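From: Thitima Saengthong
To: grippers list
Subject: Re: Glove or controller for teaching the Stumwood gripper?

Hello Deividas, hello all,

Sorry for the slow answer, March was full with other work. I put your questions first and my answers under them.

Deividas Kazlauskienė wrote:
> We have the Stumwood two-finger gripper on the Plaltositz arm and until now
> we drive everything with the hand controller. It works but the small
> rotations are painful, and the operators get tired in the thumb. Did
> anybody try the sensor glove for this? I want to know mainly (a) if the
> wrist angle is good enough, (b) how you check it, and (c) if the cables
> are a problem. We cannot spend 3000 on something that stays in a drawer.

(a) For us the wrist angle is good if you calibrate again after each break. If the glove moves on the hand, the angle moves also, and you see it first in the roll. With the controller we never had this. On the other side, when the task is to turn an object and place it on another face, I prefer the glove very much. With the controller I must stop, think which axis, and then press. With the glove I only turn my hand.

For plain pick and place with no rotation I would keep the controller. It holds its position when you put it down, and a new operator understands it in one short session. Also the gripper does not close by accident when you scratch your nose.

(b) We use a cube with square markers on the faces. You hold it, turn it slowly, and compare the angle from the camera with the angle from the glove. We log 3000 samples per run and look at the difference as a curve, because the average alone hides the jumps. My first runs were bad and I blamed the glove, but the mistake was in my script: I had two marker numbers exchanged. Please check this before you write to the seller like I did.

Two more things about the cube. Print the markers with a wide white border, or the detection is lost when the face is at a flat angle. And do not use shiny paper. Our table is already shiny enough and the lamp reflection gives trouble when the camera is low.

(c) Yes, the cables are a problem. The glove is light, but what comes with it wants a lot of table.
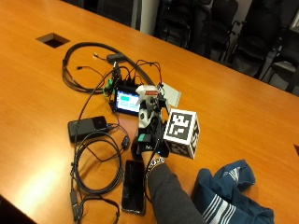

Marker cube in the gloved right hand, small touchscreen behind it, power bank at the left.

I would now fix the cables with tape before the first run. If one of them pulls on the wrist you start to move carefully without noticing, and then you compare the cable and not the glove. Nilsuwan wrote to me that they take the power from the belt, but I did not try it.

One question back: which firmware do you have on the gripper? With version 9 the force value comes late for us, and I do not know if it is the Clesness driver or the gripper itself. If you have the older one, please send me a short log.

I can share the comparison script. It is not clean and the comments are half in Thai.

Best regards,
Thitima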